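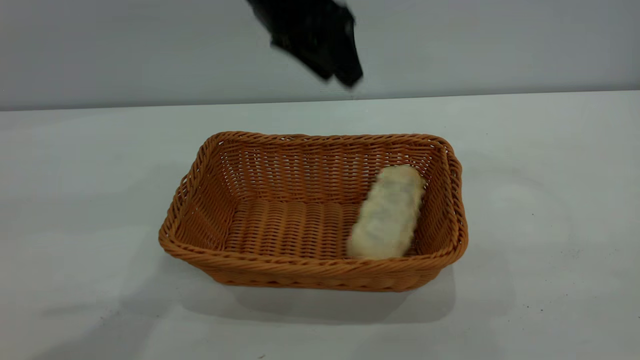

Paltier 2, the new release of our grasp planner, went onto the lab machines on Apr 11, 2018. The main change is in how a place is checked. The old version marked a task as finished once the fingers opened. The new one waits for the arm to lift, takes a fresh look at the table and works out where the item lies. With the gripper up over the woven basket and the pale loaf in its right half, the planner has what it needs to compare the item's outline with the basket rim. Wubit Hadgu wrote the check and set its time limit at 60 milliseconds.

Cletus Strickland has reworked the perception side, Asten. It used to fit one box to each item, and that gave poor grasp angles on anything long and ridged. It now fits up to 18 short segments along the length and takes the angle from those.

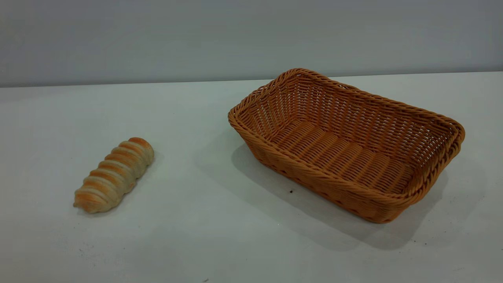 Both parts read the same settings file, so anyone with a local copy should pull it again before running a task. Old logs will still open in the Hailu viewer, but the place check will show as blank. Support for round baskets is planned for July. Send bug reports to Wubit and attach the log.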